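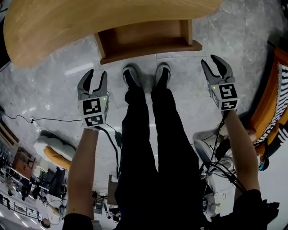 Chapter 6
Desks and Under-Desk Storage

6.1 Scope

This chapter covers the desk as a working surface and the storage hung beneath it. Freestanding pedestals are treated in Chapter 7.

A desk used while standing and a desk used while seated place different demands on the space under the top. A seated user needs clearance for the thighs and knees. A standing user needs clearance for the feet, and can tolerate a deeper box near the front edge.

6.2 Terms

Top: the horizontal working surface. Its front edge may be straight or curved.
Hung box: an open or drawered compartment fixed to the underside of the top.
Knee space: the clear volume between the floor and the lowest point of the top or hung box.

6.3 Clearance

Knee space is measured at the center of the user's position. In the Derbridge layout used throughout this chapter, the knee space is 60 cm high and the hung box is 34 cm wide. Lagos and Mendes place the box to one side of the sitting position. Tapsell prefers a shallow central drawer. Both arrangements are worked through in Section 6.5.

A curved top complicates the measurement. The depth of the top changes along its length, so the setback of the box must be taken from the nearest point on the edge.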